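## 4. Laying out the small boxes

Right, you've got your trays from section 3 and the cloth is still folded up in the bag. I'd clear the table completely before you start, because once the boxes are out you won't want to shift them again.

1. Wipe the table and let it dry. I gave up waiting once and the cloth stuck in one corner for weeks.
2. Spread the cloth with the printed side up. If yours is too long for the table, fold the spare bit over at the back (away from you!) so nothing drags in your lap.
3. Smooth it from the middle outwards with the flat of your hand. Creases are what tip the little cartons over, far more than wobbly table legs.
4. Take the boxes out one at a time. Stand the tall ones up and lay the long, thin ones on their sides with the printing facing you.
5. Check every lid flap is tucked in. Some of mine spring open if I so much as breathe on them.

**Note:** A plain cloth is easier on the eyes if you're reading tiny print. I stick with a busy cartoon one all the same — it cheers me up, and Darcy Gill's two will only help me sort if it's on the table.

### Sorting and labelling

6. Find the barcode on each box and turn it towards you. I copy the last group of digits into the Penari notebook, one line per box, and leave the second column for the shelf.
7. If the writing is in a language you don't read, don't guess. Put the box in the "ask" tray. Tươi Quan goes through mine when she visits and pencils a word or two on the end flap.

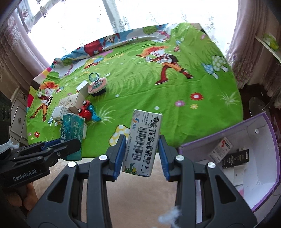
*Fig. 4: White carton with its barcode showing, teal box held upright, green cloth on the table.*

8. Group by size first and by colour second. I did it the other way round to begin with and had to redo all 24 slots in the Clolinard rack.
9. Slide each group into its slot, label end out. Stop when it feels snug.

**Caution:** Don't force a box into a tight slot. The corners crush and then the flap never shuts properly again. Move it up to the next size, even if it rattles a bit.

10. Shake the cloth out of doors, fold it with the print inside and put it back in the bag ready for section 5.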